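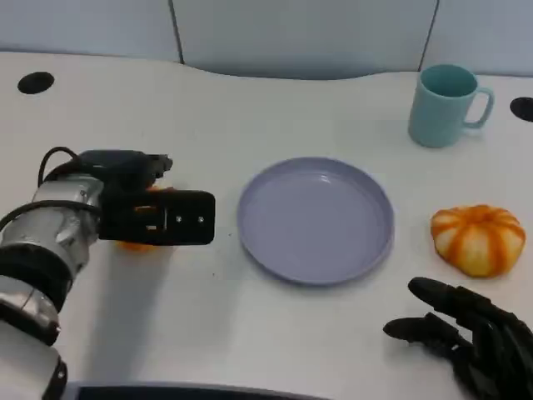

I want to make a case for the nearly empty table. One plate, one mug, one small thing in a loud color, and then stop. I have been setting tables this way since May and I am still excited about it every single morning, which my family finds a little tiring.

It started when I packed up my late aunt's dishes. She owned 433 pieces, if you count saucers (I did, on the floor, with a pencil). They were lovely! And she ate from the same chipped plate for as long as I knew her. I took nine pieces home, gave the others to cousins, and began to notice how much better a plate looks with a foot of bare surface on every side of it.

Take a shallow plate in a gray that leans toward lavender. In a crowded cabinet it reads as dull. Put it on a white table with a light teal mug a little behind it and suddenly it's the calmest, prettiest thing you own. Then add a mini pumpkin, one of those squat ones striped orange and cream, and the whole table wakes up. Orange next to teal is an old trick, and I'll never get tired of it. I don't care whether the pumpkin came from a farm stand or a toy box, either. It's there for its color and its silly ribs.

My friend Evanthia Fragkou disagrees with me completely. She sets a holiday table with runners, candles, gourds in three sizes and a charger under every plate, and she says mine looks like I'm about to move out. Fair enough. But I've sat at hers, and you have to lift a gourd to find the salt. A table has to leave room for elbows, for a newspaper, for somebody putting down a hot dish in a hurry.

I also think food should be allowed to do some of the decorating. A roll with a good swirl in it, orange running through creamy white, is as handsome as anything in a gift shop, and softer.
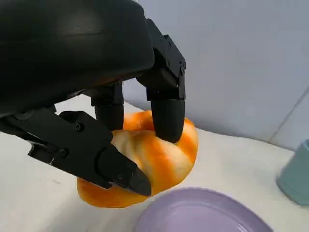
The orange-and-white swirl, giving a little under the squeeze.

I'd put a roll like that straight on the plate, no napkin, no basket, no doily. If the plate is plain, the swirl gets all the attention, and if the mug is plain too, so much the better. Patterned bread on patterned china is a waste of both.

People ask whether this gets boring. Try it for a week! Keep the plate and the mug, and change only the bright thing. I've used a lemon, a radish with its leaves on, a red yo-yo from the junk drawer and one very good persimmon. I had seven breakfasts that week and remember all of them, and I couldn't tell you what was on the table the week before.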